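Toltness Hand Tool Guide
Section 4: Recording Examples

Print this page
E-mail this page

This section covers recording on a tabletop with the hand-held tool. It assumes you have charged the battery, paired the tool with the Tinbridge recorder (Section 2) and run the first-time calibration (Section 3). If you are recording with two tools at once, read Section 6 first and then come back.

An example is one complete attempt at one task by one person. The learning system is trained on many of these. It sees only what the camera on the tool sees, plus the opening of the fingers and the motion of the tool.

4.1 Before you start

1. Clear the table of anything that is not on the task card. Phones, pens and task cards themselves are the usual leftovers.

2. Wipe the lens with the dry cloth in the case. Do not use table cleaner on it.

3. Check both finger pads. A pad that has lifted at a corner must be replaced before recording. Light wear on the edges is acceptable. See Section 8 for part numbers.

4. Open and close the fingers fully, three times. The motion should be even on both sides. If one finger lags, stop and go to Section 9.2.

5. Turn on the overhead light and leave it on for the whole batch. Close the blinds if direct sun reaches the table.

Note: Old stains on the table surface do not need to be removed. Do not change or cover the table in the middle of a batch.

CAUTION: Keep fingertips, sleeves and lanyards away from the finger linkage while the tool is on. The linkage can pinch.

4.2 Opening a batch

1. On the recorder, choose New Batch.

2. Enter the task number from the card. Task numbers have four digits, for example 2994. The recorder will not accept a number that is missing from its list; if yours is refused, sync the recorder and try again.

3. Enter your operator name the same way every time. "Wiesława Dudek" and "W. Dudek" are stored as two operators.

4. Set the batch length. The default is 40 examples. Longer batches are possible, up to 200, but take a break at every 40 whether or not the recorder asks for one.

5. Press Confirm. The status light on the recorder turns steady green.

4.3 Recording one example

1. Place the objects for the task. Vary their positions between examples, within the area given on the card. Do not line them up with the table edge each time.

2. Hold the tool over the table in the start position: fingers fully open, nothing between them, table surface visible in the gap. Objects should be in the camera's view, but they do not have to be whole or centered.

3. Press the side button once. Wait for the short tone.

4. Hold still for 2 seconds. The software uses this part to find the starting pose, and an example without it is rejected during upload.

5. Carry out the task at a normal working pace. Use only the tool. Keep your free hand off the table and out of view.

6. When the task is finished, open the fingers, lift the tool clear and hold still again for 2 seconds.

7. Press the side button once. Wait for the double tone.

Note: If you miss a grasp, try again without stopping. A missed grasp followed by a second try is a good example and should be kept. Keep no more than two retries in a single example.

Note: Do not tilt the tool sideways to get a better look at an object. Move your head instead.

4.4 Checking the start position

Check the live view on the recorder before the first example of each batch, and again after any pad change.

1. Both pads should appear in the view, one on each side, with their top edges at close to the same height.

2. The pads should face each other across open table.

3. The space between the pads should be free of objects. Objects farther back on the table may be partly outside the view.

4. Shadows from the tool are normal. A soft shadow between the fingers can be ignored. If you see a hard, dark shadow with a sharp edge, move the lamp.

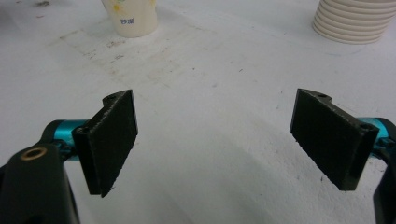 Figure 4-1. Start position, fingers open, paper cup at the back of the table.

If one pad sits clearly higher than the other, the camera mount has probably turned. Loosen the mount screw, straighten the camera against the stop and tighten it again. Repeat the calibration in Section 3 before you record anything else.

4.5 Discarding an example

Hold the side button down until you hear the long tone. The last example is marked as discarded and the counter goes back by one. Discard an example if:

- the tool was put down or bumped against the table edge
- another person's hand came into view
- an object fell off the table
- the wrong task card was in use

Do not discard an example only for being slow.

4.6 Closing the batch

1. Choose Close Batch on the recorder. Any example still open is discarded.

2. Play back the first and last examples. Check that the picture is sharp and that the fingers open and close on screen when they should.

3. Add a note if anything changed during the batch, such as a new pad or a replaced object. One line is enough.

4. Put the recorder in its dock. Upload to the Dresside server begins when the dock light turns blue. Sites that use the Żak storage unit should plug it in before docking.

5. Leave the recorder in the dock until the blue light goes out. Batches recorded after 4 p.m. on Thursday are not reviewed until the following week.

CAUTION: Do not remove the memory card during upload. Doing so can damage every batch on the card, including those already closed.

If the upload stops with the message "Pose missing," one or more examples did not have the still period described in 4.3, steps 4 and 6. Open the batch list, find the examples marked in yellow and record the same number again under the same task number. The rest of the batch is kept.

Continue to Section 5, Changing Objects and Task Cards.

Print this page
E-mail this page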